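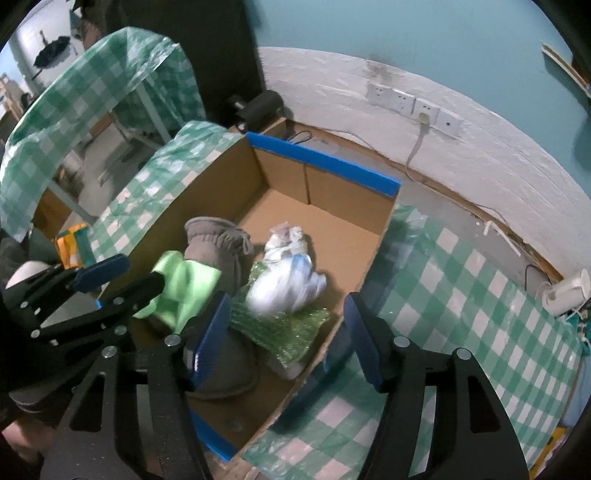
Flutby View-Limiting Hood

Item 1074
$45
In stock, ships in two business days

We were slow to carry this one. Most hoods sold to instrument students do the same job as a ball cap and a strip of cardboard, and the makers like to claim they will shave hours off your training. They won't. Your instructor and the weather decide that.

What the Flutby does is block the view over the panel and stay put when you turn your head to change a frequency. Fatemeh Heydari, who teaches instrument students in our pattern, wore one for 84 hours before we agreed to list it. Her notes were short: the strap holds, the visor scratches if you throw it in a flight bag, and it pinches under a thick headset band.

Fit
One size, with a sliding strap at the back. Works over glasses with thin arms. With thick arms, try it on first if you can.

Weight
84 grams

What it won't do
Flutby's own leaflet says it "recreates real cloud." We don't buy that. You can still cheat by lifting your chin, and sunlight moving across the panel will tell you when you're in a turn. You still need a safety pilot in the other seat.

Compared with the Wetine glasses
The Wetines fold flat and cost less. They also fog up — ours did, twice, in September. If you only need something for a checkride, buy those.

Returns
45 days, unused or lightly used. Strap only: order item 622.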